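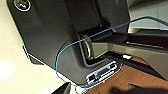

A loop of slack and a bit of patience: cable week at the Fullow workshop

23rd August
By Nadja Baumgartner

I have been wanting to write about cables in this newsletter since April, and now I finally get to! The Fullow bench room spent the whole of last week on wiring - sorting it, rerouting it, labeling it, throwing a shocking amount of it away - and I enjoyed it more than any project we've done this year.

It started with the drawers under the long bench. If you've ever gone in there for a short jumper lead and come out with a fistful of knots, you know the ones. We tipped all of them onto the floor on old bedsheets and went through the pile by connector type first, then by length. I'd always sorted by length first and it's so much slower, because you end up holding every cable twice. Anything with a cracked shell or bent contacts went into the recycling crate. The good ones got wound over-under, tied with a scrap of hook-and-loop tape and hung up on pegs by the window, where you can see them.

Then came the part I really love, which is the thin stuff. Slender signal cable is lovely to work with, but it doesn't forgive a lazy route. Pull it tight across a hard corner and it will look beautiful for a month or so and then quit on you in the middle of something. Leave it a generous curve and it lasts. My own habit is to lay the cable where I want it, hold it with low-tack tape, move whatever is supposed to move through its full travel by hand, and only then decide where the clips go. If the loop snags on anything, I start over. Yes, it's fussy! Odonow from the evening group thinks I spend longer taping than wiring, and that's probably fair.

A few things we settled on as a group, so that everyone's projects match from now on:

Use bright colors for any cable that crosses dark plastic. Light blue, yellow and orange are all in stock. Black on black is a misery to trace when something stops working.

Put the strain relief on the cable, close to the plug, and keep the weight of the run off the connector itself.

Leave connectors where fingers can reach them. A port tucked down under a bracket is fine if you can still get hold of the plug and pull it straight out. If you need pliers, turn the part around.

Start every screw by hand, all of them, before you tighten any. Recessed screws especially, where you can't see the thread and it's very easy to go in crooked. Plastic housings strip fast and there's no undoing it.

Label both ends. I'll be repeating this one until I retire.

The labels are new, by the way. We had a roll of the Neves wrap-around kind and they're great on thick cable, but on anything slim they flap like little flags. Cutting them in half lengthwise works, and so does a short sleeve of clear heat shrink over handwriting. I prefer the heat shrink. It looks tidy and the ink doesn't rub off on your fingers.

Stock news: the Clandent order came in with the small adhesive cable clips, bags of 50, and they're in the gray cabinet on the second shelf. Please write down what you take. The slim screwdrivers are back on the magnetic strip as well, all 4 of them, and I would dearly like to see them stay there. The parts list for the order is in the binder under 1534 if you need to match a connector housing to its crimp pins. The pins are tiny and they look alike until you try to seat one in the wrong shell, so check the list before you crimp.

There's going to be another session next month for anybody who missed this one. Bring something with messy wiring that you're a little embarrassed by - a desk lamp, a model railroad, a keyboard, whatever it is. The room holds up to 20 people and we'll have the bedsheets out again.

Comments

Marit: The half-width label trick saved my train layout, thank you! Does the clear heat shrink come in anything narrower than what's on the rack?

Nadja Baumgartner: Yes, there's a narrower size in the bottom drawer. I'll move it up with the rest.

pegboard_dan: Sorting by connector first, agreed. I did my garage that way over the weekend and found three chargers for phones I no longer own.

Ilse K.: Could we get the next session on the calendar a bit earlier? I only heard about the last one afterward and I have a lamp that needs help.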